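So the sink task broke again, and this time it took most of my week with it.

If you're new here: I've been building a simulated kitchen in my spare time, and the job is to get a robot arm to put the plate in the sink with the food still on it. Silly job, I know! But it's a good test of letting go gently, and I had 2,000 runs queued up over the holiday. The report came back with 1,935 passes. I did a little dance. Then I opened some of the passing runs.

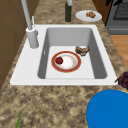 My success check only asked one thing, whether the plate was inside the basin. It never looked at the food. So a run where dinner slid right off counted exactly the same as a perfect one, and I'd been bragging about that number to Yaneth Bedoya (sorry, Yaneth) since breakfast.

She asked the obvious question, which was what my safety stop had been doing all this time. Um. The stop is supposed to trip when the arm gets too close to the counter or the sink, and I'd turned it way down in April when it kept firing for no reason. I went back through the runs with that in mind, and they made me wince. There's one with the meat hanging over the red rim of the plate and the black gripper reaching down behind the sink, the tip of its finger near the back rim. On a real arm I'd want my hand on the big red button for that. My log for it says "OK" and nothing else.
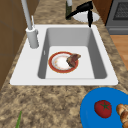
Fixing the check was the easy part. It now wants the plate in the basin and the food touching the plate, and both have to hold for 2 seconds after release. The stop was messier. I had the distance measured from the wrist, so the fingers could go pretty much anywhere before anything complained. Whoever tested those fingers didn't look closely, and by whoever I mean me.

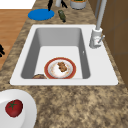 I'm rerunning the whole batch tonight with 3 cameras on and the stop back up where it belongs. I expect an ugly number.

Last updated: Fri 31 December

We use cookies to remember your settings. OK / No thanks

Contact | © Nastov Notes | Back to top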